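Open day at the Filali workshop

Gallery - one picture
Posted Tuesday, February 25, 2020

Filali opened its workshop to visitors for the afternoon, the first time it has done so since moving into the old Drino building. The workshop shares the ground floor with Nollach, who make shelving, and visitors came in through their loading door. Coats went on the rail by the stairs and tea was in the corridor.

The afternoon was split into short sessions at three tables. Each session began with a talk of a few minutes and then moved on to the handling work. Tiziana Palumbo ran the table for household objects, and Chiyo Hirose gave the talk on how recordings are checked and sorted before they are used.

Most visitors had come expecting a large arm behind a fence. The tool used at the household table is held in the hand. It has two fingers that open and close, and a camera that looks out over them towards the table. A person does a job with it, such as picking something up and putting it down in a different place, and the recording is later used to train an arm to do the same job.

Tiziana began with the things people keep by a bathroom mirror or on a bedroom shelf. She said these make a good starting set as they differ so much in shape. A brush has a wide head and a thin neck, and it can be lying either way up. A round pot with ridges on the side gives the fingers something different to close on.

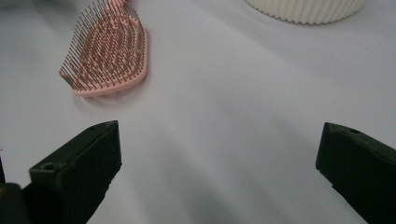 Household table: fingers open, with a pink hairbrush, bristles up, and a ribbed white container further back.

The questions at this table were mainly about the brush. One visitor wanted to know whether it is better to take hold of the head or the neck. Tiziana's answer was that both are recorded, along with different angles of approach, so that the arm is not left with a single way of doing it. Another asked about pale objects on a pale table. She said those recordings are kept in on purpose - plenty of homes have white shelves.

Chiyo's talk was at the far end, next to the windows. The workshop has collected 3000 recordings for the household set so far and plans to add another 2000 by May. Each one is watched through by a person. A recording is thrown out if the camera has been knocked or if the job was stopped halfway. On a normal day she and one colleague get through 80 between them. She also went over how the files are named, which took longer than planned, and handed round a printed sheet with the rules on it.

The third table was for Destura, the sorting project, and dealt with small parts in trays. It was the busiest of the three and the last session there started late. Anyone who missed it can ask for a place at the next one, which will follow the same plan.

Visitors who wanted to try a hand tool were able to do so at the end, in groups of seven. The usual mistake was closing the fingers too early, before they were down level with the object. Several people asked to go again after watching the person behind them.

The next open afternoon will be in May. Places are free but need to be booked at the front desk or by telephone. The entrance will be the same, through the loading door, and there is parking on the street side only. Children are welcome with an adult.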